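Search stories Search All categories
Reading time: 5 min

The Last Boat to Pernport

Duangjai Petchrat had worked the ticket window at the Toledo landing for 17 years when the ferry company told her the window would close at the end of May. The letter was one page long. It thanked her and told her where to leave her keys.

She read it standing up, put it in the drawer under the stamps, and sold two tickets to a man with a dog.

Corey Fairweather came by at noon with his lunch. He ran the engine on the Zuster, the smaller of the two boats, and he had gotten the same letter with a different last paragraph. His said the Zuster would be sold.

"Sold to who?" she asked.

"It doesn't say."

"Who would buy it?"

He thought about that and ate half a sandwich. The Zuster burned oil and pulled to the left. In winter the heater in the cabin worked only when the boat was going backward.

"Somebody with a lake," he said.

The company had already moved the schedule over to a computer, and the computer had been down since morning. Duangjai had gone back to writing the tickets by hand, the way she had in her first years. She found she still had the knack of it. Her sevens still had a line through them.

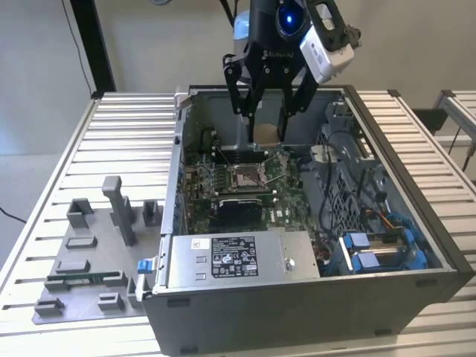

The Man From Namadus

In the afternoon a young man came from Namadus, the firm that was taking over the route. He wore a blue jacket and carried a folder. He asked how many people crossed on a normal day.

"It depends on the fog," Duangjai said.

"But on average."

"There isn't an average. When there's fog they wait. When it lifts they all go at once."

He wrote something down. He asked what the wooden box by the window was for, and she told him it was for things people left on the boat. He looked inside. There was one child's boot, a set of false teeth in a sandwich bag, and an umbrella with a duck's head for a handle.

"How long do you keep them?"

"Until they come back."

"What if they don't?"

"The teeth have been here since before I started," she said.

He wrote that down too. Then he asked if he could ride across and see the other side, and she sold him a ticket. He seemed surprised that he had to pay.

Corey told her about the crossing later. The man stood at the rail the whole way with his folder under his arm. Halfway over, the wind took a sheet out of it, and he watched it go down on the water and stay there, flat and white, until the boat had left it behind. He didn't ask them to turn around. When they tied up at Pernport he shook Corey's hand and asked what the Zuster would cost to fix.

"What did you tell him?"

"I said 800 for the heater. I didn't get to the rest." 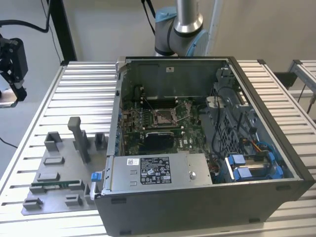
PART TWO

On the last evening of the month there were 20 people on the landing, more than she had seen in one place there since the bridge went up. Some of them had no reason to go to Pernport. Mrs. Adler from the bakery, who was 97 and got seasick, bought a ticket and sat down on the bench with it in her lap.

Duangjai sold tickets until the pad ran out. Then she tore the backs off some old schedules and wrote on those.

At seven she pulled down the shade. She emptied the cash box and counted it twice, and it was right both times. She put the keys where the letter said to put them. Then she picked up the wooden box, with the boot and the teeth and the umbrella in it, and carried it down the ramp.

Corey was on deck with a rag in his hand.

"You can't bring that," he said.

"Why not?"

He didn't have an answer. He took the other end of the box and they set it down inside the cabin, under the heater.

She had never made the crossing at night. For 17 years she had gone home up the hill before the last boat left. The water was darker than she had expected, and it was loud against the hull. Mrs. Adler held on to her sleeve. Behind them the light in the ticket window was still on. She had forgotten it.

"Do you want to go back?" Corey called down.

She watched it get smaller.

"No," she said. "Leave it on."

The boat pulled a little to the left, and he brought it straight again. 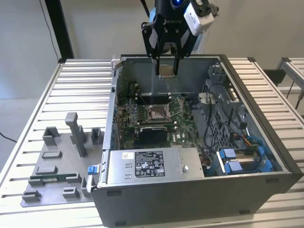

Is Pernport a real town?
I made it up, along with the ferry. The landing is put together from several I used to ride as a child, and the heater that worked only in reverse belonged to my uncle's boat.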